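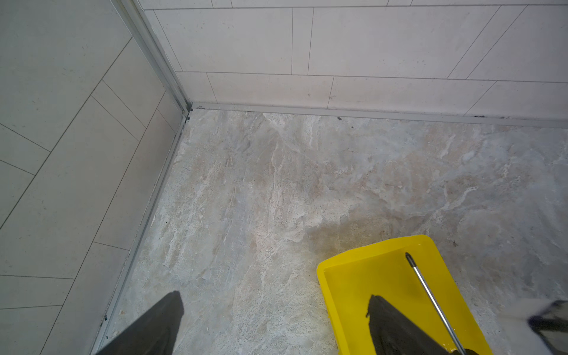
How to Keep a Lap Chart by Hand at Your Local Dirt Track

Home | Race Nights | How-To | Classifieds | Contact

Last updated 15 May 2020

My aunt, Annunziata Tedesco, scored races at Prukgate Speedway with a pencil behind each ear, and she taught me the way I'm going to teach you. The timing loop is a wonderful thing (when it works!), but a paper chart lets you tell the whole story of a feature afterward, who passed whom and when, and it makes a slow heat race a good deal more fun to watch.

What to bring

A clipboard with a strong clip, soft pencils, a good eraser, and a sheet ruled into columns. Number the columns along the top, one for each lap, and add a few spare ones at the end for overtime. For a 30-lap feature I turn the paper sideways. Bring a plastic sleeve too, for when the clay starts flying in turn four and lands in your nachos.

Before the green

Get the lineup from the board or the announcer and write the car numbers down the left side in starting order. Do it in pencil, please, because somebody always drops to the back with a flat or a fuel problem on the pace laps. If there are two cars with the same number, give one a letter and stick with it all night. Fergal Rafferty and young Enda Costello both ran a 4 one summer, and my charts from that May are still a mess to read.

During the race

Pick one spot on the track and only write when the leader gets there. I like the flag stand, though the exit of turn two is fine if that's where you're sitting. Say the numbers out loud as they go by and write them straight down the column, leader at the top. Don't look up names and don't try to fix a mistake while the cars are running. Put a dash where you missed one and keep going.
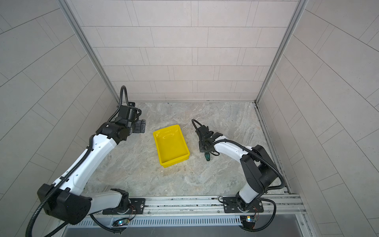 Start with just the top five. I mean it, even if you have good eyes and a fast hand, five cars is plenty for your first few nights. Once the field gets strung out and the leader catches the tail end, circle any lapped car you happen to write down so it doesn't sneak into your running order later on.

Cautions

When the yellow comes out, draw a line down the page after the last completed lap and write the number of the car that brought it out, plus a word or two on why. Check your own rules on caution laps. At Prukgate they don't count, but at the Malley oval they did for years, and I once finished a chart two laps short over there and felt very silly. Then copy the restart order fresh in the next column.

After the checkered

Compare your finish with the official one before you leave, while it's all still in your head. If you disagree, the scorer is probably right, but do ask politely. Gudrun Sandberg up in our tower is always happy to go over it once the trailers are loading. Write the track, the class, and the winner on the back of the sheet and put it in a folder.

Share 30 | Comments 4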